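In Praise of the Boring Example

I have been turning this over since March, when Luminița Ciobanu asked me over soup how many examples a robot needs before it can pick up a small part, and I said 1000, with great confidence, and then lay awake wondering whether I believed it. I had said the number so many times at Proltero that it had worn smooth, like a stair.

My trouble with the number is that it says so little about what is in the pile. You can guide an arm through the same tidy grasp 1000 times, part in the same spot, same way up, and come home with a very large collection of one example. I have done this! I was proud of it, too, until we moved the part a hand's width and the arm went politely to the old place and closed on air.
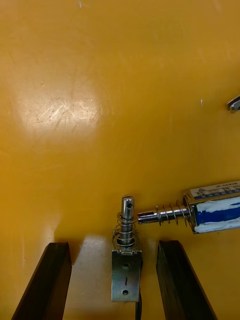 So these days I would sooner have 44 examples from a patient person who fusses. Somebody who turns the part over, lays it on its side, stands it up again, pushes it near its neighbor and tries from the awkward direction. It's slow going, and I know how it looks on a weekly chart, but I think most of us who have sat with the controls for an afternoon know which kind of session taught the machine something. 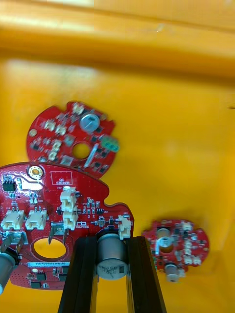

Clutter is the other thing I'd argue for, and I argue for it at length to anyone who stands still. We like to clear the space before we start recording, the way you'd tidy up before guests, and then we're surprised when the arm is lost in an ordinary bin. Give it red circuit boards with one lying partly over another, and a tall silver capacitor standing up between the fingers, and now there is a choice to be made about where to take hold. A person makes that choice without a thought, and it's the very thing we want written down.

I'd keep the clumsy tries as well, labeled for what they are. My old group at Zestodard threw them out, 19 from one session alone, and I still miss them a little, silly as that sounds. A hesitation and a second approach seem to me worth having in the collection, and I'd happily trade a few of the pretty ones to get them back.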